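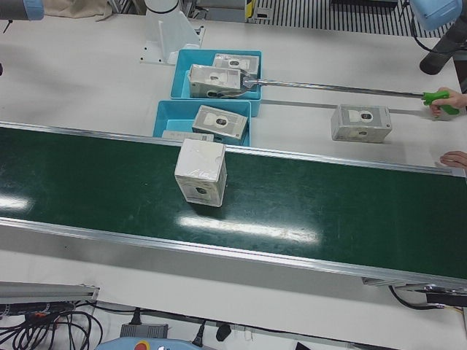
White boxes on the belt and in the blue bins, with the reacher in use.

Ternow working group, good practice for shared belts
Minutes, 28 December 2019

1. Hands and reachers
Lively start! Pallholm's draft rule was read out: a reacher, never fingers, goes into a bin while an arm is powered. Agreed with one change — the free hand stays off the rail too.

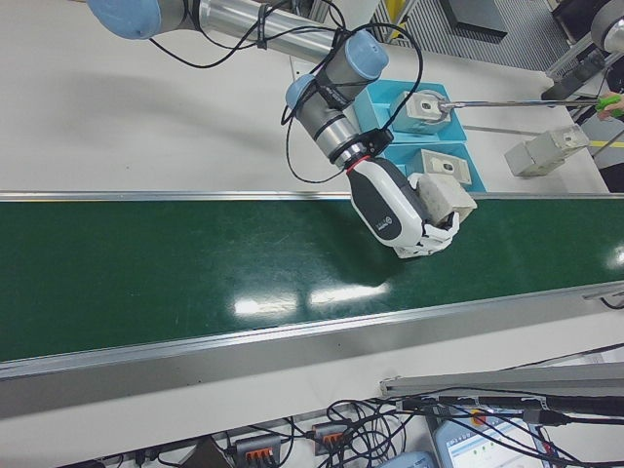

Gray block in the gripper at the far rail; reacher at the upper tray.

2. Holding over the belt
Viltar would like a set pause before each release. Everyone was keen, and the wording goes into the July draft. Cable loops at the wrist to be added to the daily check. 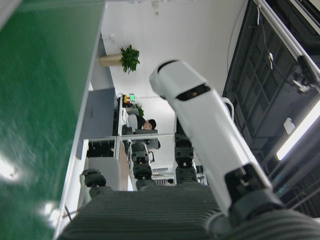
3. Actions
Ikeda to send out section 3 again with both changes marked.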